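# The Patience of Card Sorting

Teleoperation makes honest people of us. I spent a good part of January steering two arms through the filing of VIP cards, and I have never felt less important.

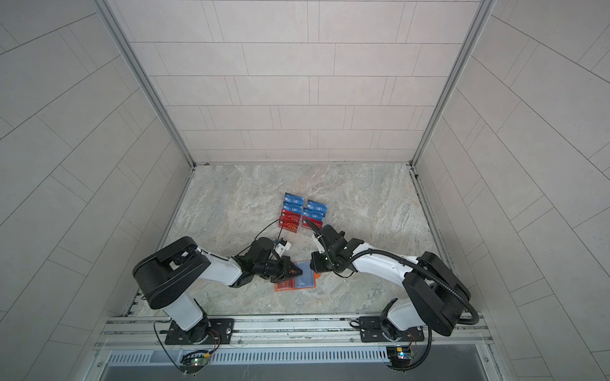 A reader of my last column wrote in to say that if a person has to do the job 300 times so that a machine can do it once, the person should keep the job and the machine should be sold for parts. I laughed, then I went back to the controls and fumbled a blue card, and I laughed less.

Still, I think the reader is wrong. Doing a thing by remote control is the only way I know to find out what the thing is. My hands have handled cards for decades without telling me anything about it. Put a two-fingered gripper between me and the plastic, and suddenly there is an angle, a moment to let go, and a strong opinion about which arm should wait.

The folks at Ludex want smooth demonstrations and throw out the clumsy ones. Carnik keeps everything, up to 48 takes of the same card, fumbles included. I'm with Carnik. A robot raised on perfect takes has never seen anyone recover from a mistake – and mine will be making plenty.

My one request is for shorter sessions. After 30 minutes I start teaching it my boredom, and it is a very good student.

1/20/24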